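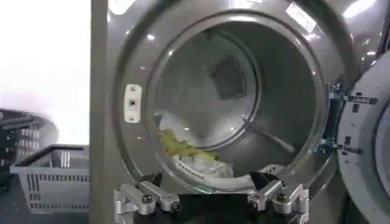

1/ The man who paid his bank fee in coins

A small story from Handden which many people are sharing since this morning. A customer of Gustanness Bank received a letter in May. It said he must pay a fee of 600 for closing his account early.

2/ He did not agree with the fee, but he paid it. He came to the Claltside branch with the whole sum in the smallest coins, carried in shopping bags.

3/ The counting machine was out of service, so two clerks counted by hand. It took them two hours. The other customers were sent to the next window, and I read that one of them brought the clerks tea.

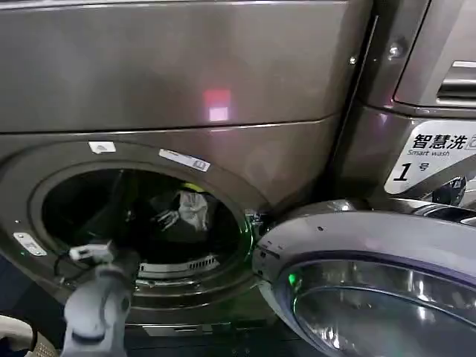

Thread last edited 9/20/18

4/ I corrected the name of the branch. In my first version I wrote Kazlauskienė, but this is the street where the bank has its main office. I am sorry for the mistake.

5/ The bank answered in a short notice. The fee stays, and from now on each customer can bring up to 200 coins per visit. Larger amounts need an appointment.

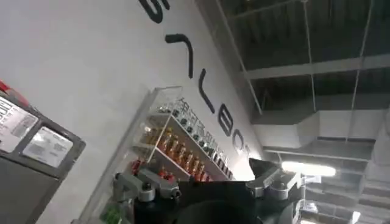 6/ Many of you ask: did he get any money back?

He got nothing back. The fee was written in his contract, and the bank has kept it.

7/ For me the letter is the worse part. It had four pages and the fee was on the last one.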